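Notebook, Drakura cell, April

Segmentation and grasp selection, clip sorting

Started at 9 with the planner in a bad mood. Yesterday's branch merged cleanly, which should have been a warning. First run of the morning the right arm computed a lovely grasp on a clip and then waited for the left arm to give up a shared zone the left arm didn't know it was holding. Both arms sat there being polite for the full 30 seconds until the watchdog stepped in.

Cause: the zone lock gets released in the "retract done" callback, and the merge moved retract into the blended trajectory, so there is no separate "done" any more. Lock now releases on the blend waypoint. Ugly, but it has a test. Hagedorn still uses the old callback, so don't copy the config over there without reading the diff.

Second thing was perception. The color split itself is boring, blue and yellow are about as far apart as we could ask for. The trouble is instances. In a pile the segmenter likes to weld two blue clips into one large clip with four handles, then proposes a grasp on the seam. Wire handles are worse. Depth comes back as confetti on anything silver, and the dark tabletop has white veins in it that are, as far as the edge filter is concerned, more wire handles. Spent an hour tuning a threshold before admitting that the detector was trying to pick up the table.

Fix for now: handles don't vote. Mask on the colored body only, fit the body, and infer the handle side from the long axis. Table plane gets subtracted before the edge filter sees anything, with a 4 mm margin. Small clips lying flat are still close enough to the margin to make me nervous.

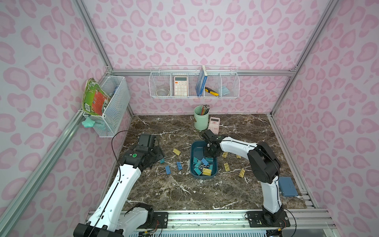
Grasp scoring

Replayed 300 logged proposals from the Enstead set through the new scorer. The old one ranked by mask area, so it loved welded clips more than anything. New score is body fit, clearance for both fingers, and a penalty for nearness to the tray wall. It disagrees with the old one on the top pick often enough that I stopped reading the diffs and plotted them.

Of the bad ones I went through by hand, 11 were the same failure: a clip against the tray wall, approach tilted the wrong way, finger path straight through the plastic. The collision model has the tray as a solid box with a lid. Explains a lot about last week. Swapped in the open mesh from the Sunholm repo, which loads rotated 90 degrees, naturally.

To do
— Log the lock owner by name. "Zone busy" tells me nothing.
— Rerun the replay with the open tray mesh before touching any weights.
— Put the table plane fit on a timer. It only runs at startup, and startup is when I'm leaning on the rail.
— Delete the threshold slider so I can't lose another hour to it.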